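Last updated: December
0 comments | 300 shares

PRESS RELEASE

Clotilside opens equipment planning service for small firms buying their first robot arm

Clotilside, the equipment advice and leasing firm, has opened a planning service for small manufacturers and packing businesses that want to buy a robot arm and do not know what to put in the budget. The service is called Poda. It covers the period from first enquiry to signed order, and it ends with a written equipment plan that the customer can take to any supplier.

The service was set up after Clotilside went back through 300 quotations sent in by its own leasing customers. Most gave a clear price for the arm. Far fewer gave a price for the gripper, the table, the guarding, the cabling, the spare parts or the hours needed to set everything up. Several customers had ordered an arm and then waited months for approval to buy the parts that would let them use it.

A Poda plan puts all of these on one sheet. Each line shows the purchase price, the expected life of the item, the yearly upkeep and the lead time. Where a cheaper item would do the same job, the plan says so. Where the customer already owns something suitable, such as a bench or a compressor, the line is marked at nil and the item is checked for size and condition.

Customers begin by filling in a short form about the job they have in mind: what is to be picked up, what it weighs, where it starts and where it has to end up. Clotilside then sets up a simple bench version of the job at its Tveit workshop, using plain stand-in items and ordinary containers. The bench work helps to settle three costly questions early, namely the reach of the arm, the type of gripper fingers and whether a camera close to the gripper is worth paying for.

The stand-in items are kept simple on purpose. Blocks and baskets can be bought in an afternoon and swapped as often as needed, and a customer's own stock does not have to leave its premises until the later stages. Fingers are treated as a wearing part in every plan and are given their own yearly line.

Plans are offered at two levels. The basic plan costs £300 and is prepared from the form and a telephone call. The full plan costs £1,571 and includes the bench work, a site visit and a second version of the budget once supplier quotations have come in. If the customer goes on to lease equipment through Clotilside, £300 is taken off the first invoice. All prices are before VAT.

The full plan also includes a cash flow sheet. It sets out which payments fall due at order, at delivery and after acceptance, and compares outright purchase with a lease over three and five years. Training time is entered as a cost in staff hours, as is the time that a line or bench will be out of use during fitting. Customers who expect to add a second arm later can ask for that to be shown separately, with a note of which parts could be shared.

Clotilside does not take commission from equipment makers on orders placed through a Poda plan. Plans name the size and type of equipment needed, and a list of suitable models is supplied on a separate page, so that the main document can be sent out for competing quotations without changes.

The first outside customer to complete a full plan is Trirneo, which packs small household goods. Trirneo had set money aside for two arms. Its finished plan recommends one arm, two sets of fingers and a longer table, with the remaining money held back until the first arm has been in use for a year.

Bookings are open now for both levels. Basic plans are normally returned within two weeks of the telephone call. Full plans take six to eight weeks, depending on how quickly suppliers answer. Enquiries should be made to the Clotilside planning desk at the Tveit workshop, which is open from 9 am to 4.30 pm on working days.

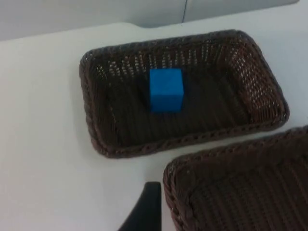
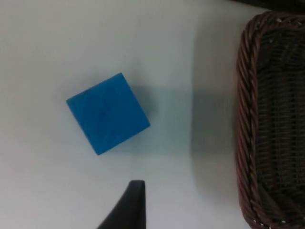

Bench work with a blue cube and wicker baskets.

Reading time: 3 minutes

Notes for editors

Clotilside advises on and leases production equipment. Poda is a service of Clotilside and is not sold through resellers. Copies of the blank planning sheet are available from the planning desk on request.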